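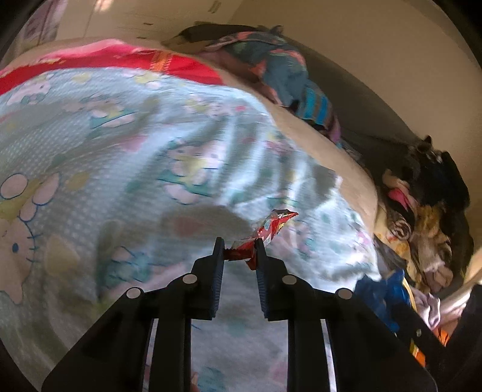

I love a spare room. Give me a guest bed with a slightly saggy middle, a lamp that needs two goes at the switch and a shelf of somebody else's paperbacks, and I will sleep better than in any hotel in the country. So it makes me sad to hear how many of my friends have stopped having people to stay, and always with the same excuse: the house isn't ready.

Ready for what? When I was 38 I spent most of a November going from one friend's house to the next, between flats, with a suitcase and a very large cheese plant. I couldn't tell you now who had matching towels. I can tell you that Lies Groen made pea soup at nine in the evening and we ate it standing up (the table was covered in her tax papers), and that we talked until the heating went off and then fetched blankets and carried on. It was one of the best nights of that year!

Staying over is a different thing from coming to dinner. At dinner everyone is on form. By breakfast you've seen each other's pyjamas and the conversation wanders off to places it would never reach over pudding – old jobs, odd dreams, what your mother used to put in sandwiches. My friend Tatsuya Nomura has had almost 50 people on his fold-out bed in Lutesel, and he swears the good stories only come out over the second pot of tea. I think he's right.

I do understand the worry. Homes are smaller, rents are awful, and plenty of people simply haven't got a room to spare. But a sofa will do, or a mattress on the floor behind the door. I have slept very happily under a desk. What I'm arguing against is the idea that a guest has to be given a small hotel, with a folded robe and a tray of little soaps, or not be asked at all.

Clean sheets, yes. A glass of water, the wifi password, and a word of warning about the shower. After that, please leave the washing on the airer and the post on the stairs. I came to see you, and I'd quite like to see how you live as well. Ask someone this month. Ask me, if you're stuck. I'll bring the cheese.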